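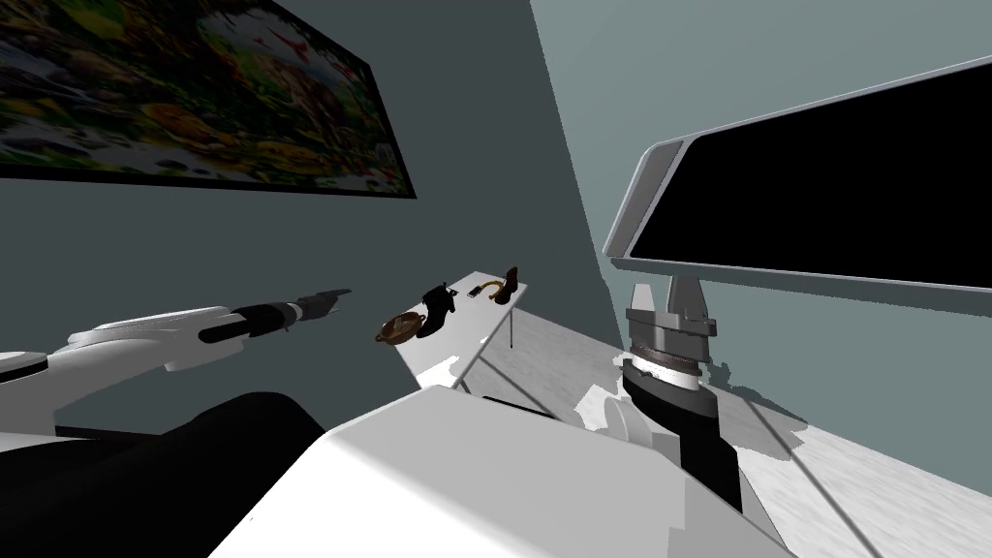 Okay, hi everybody. I'm the one who looks after the simulated cell at Cumulier, and I have four slides and too much coffee in me, so shout if I go too fast.

(Leave the render up while people sit down.)

When I say I "maintain" a robot that lives in software, I get funny looks. No grease, no belts! But things still drift, mostly through our own edits, and I want to show you how I set this one up and what I check before I let anyone use it.

Start with the table. It's a small one, white top, thin legs, and it stands by itself against the dark wall. I like it out there in the open so the arm can come at it from above and to the side. Five things on it in this setup. The basket hangs over the corner, and I leave it like that, we want awkward. The boot is my favorite (tall shaft, pointy toe, terrible to grasp). The brass-colored curvy thing is the one that shows me bad contact settings fastest, it spins like a top if friction is off.

Now the gripper. See how it's up in the air, clear of everything? That's my start pose. I always check it first. Load the cell, don't press play, just look. If the fingers are anywhere near an object before step one, the physics kicks and your boot ends up in Sokdale.

(Pause. If no laugh, move on.)

Next, the settle test. I run 800 steps with the arm parked and watch the objects. Nothing should creep. Last October the basket crept, very slowly, and I blamed the basket for two days. Nadège Riviere found it: the collision shape for the tabletop was tilted by a hair. I'd copied it over from the Delorme cell and never looked. Thank you, Nadège!

Then the camera. Ours sits on the robot, so the white body fills the bottom of the view. Save a reference render and compare after every update. It takes about 2 minutes.

Last bit is the Randatis export, next slide. Ask me about joint limits there, I have opinions.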